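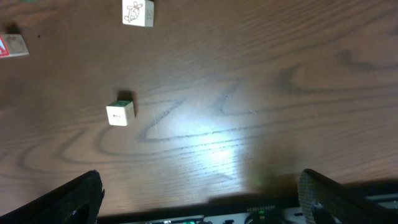 Győző Bozsik: If you are going to Loddale for the open day, go in the morning and do the ground tour first. By two o'clock the dressing rooms are full of children and you can't hear the guide. And look at the pitch from the top of the Arberg End. You won't believe the slope until you see it from there.

That was left under my October post, and I took the advice. The journey is 268 miles there and back from my house, with one change of trains each way, and I got to the ground a little before ten. The gates were already open. There is no charge for the open day, but a programme costs a couple of pounds and has the map in it, so most people buy one.

Loddale holds 4,000, and most of that is standing. The main stand has seats along the halfway line and nothing else does. The tour leaves from the players' entrance every half hour. Mine had a mixed group of supporters, two families and a man who was visiting every ground in the division and wanted to know where the old turnstiles had gone. They are in a shed behind the car park. We were shown the shed.

The home dressing room is smaller than I expected, with a bench on three sides and pegs above it. The shirts had been hung out for the day. The away dressing room is the same size, but the door opens inwards and takes up one corner, so a visiting squad has to change in turns. Our guide said the club had meant to rehang the door for years. The referee's room has its own shower and a small heater, and he told us that it is the warmest place in the ground in winter.

From there you go down the tunnel, which is really a covered path with a step at the end. Everyone was warned about the step and one person still found it. The pitch was roped off, but we could walk along the touchline as far as the dugouts. The slope goes from the main stand down to the far corner, and from the side it looks like nothing much. From the top of the Arberg End it is obvious. Teams that win the toss here nearly always choose to play towards the Arberg in the second half, and the guide went through several matches he thought had been settled that way. I had seen one of them on television and remembered it differently, but I was not there.
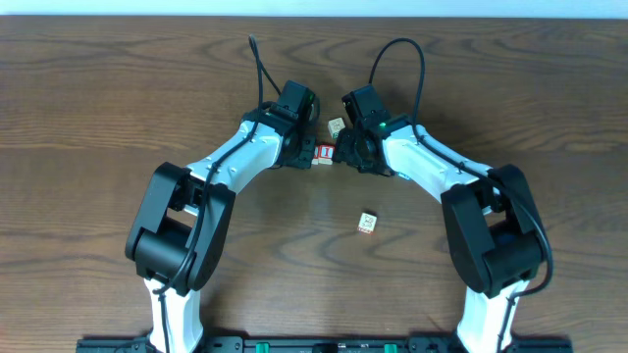 After the pitch, the tour ends at the Domański Room, which is up the stairs behind the main stand. It is a long room used as a bar on match days, and on the open day they put the club's collection out. The best part is the run of home programmes. There are 432 of them in plastic sleeves, in date order, and you can ask for one to be taken out. I asked for the cup replay against a side from two divisions above, as my uncle was at that match. The team sheet inside had been corrected in pencil by whoever owned it first, with two changes and the attendance written along the bottom.

There was also a case of pennants, a pair of boots with very hard toes, and a ball from the last season before the floodlights went up. The labels could be better. Several gave a name and no year, and the boots had no label at all.

Lunch was from the hatch by the main stand. I had a pie and tea. The queue was long but it moved. People were eating on the terrace steps because the seats had been kept back for the youth match in the afternoon.

The youth match was under-14s, thirty minutes each way, against Dirner. Dirner were bigger and went ahead early from a corner. Loddale equalised just before half-time and then had the slope with them, and the Dirner goalkeeper had a busy time of it. He stopped everything except a shot that came back off the post and went in off his heel. It ended 2-1. Both teams stayed on afterwards for a penalty competition with the spectators, and I did not enter.

I missed the question session with the manager because it clashed with my train. A few people who went told me later that he talked mostly about full-backs and the cost of away travel, and that he would not be drawn on a new striker.

If you go next time, the station is twenty-five minutes on foot and the last part is uphill. The bus from outside the station stops at the main gate, but it runs once an hour. There is parking behind the Arberg End, which fills up early. Take a coat even if it looks fine, as the wind comes straight across the open side. The shop only takes cash for the old programmes and closes when the youth match kicks off.

Posted 12/21/18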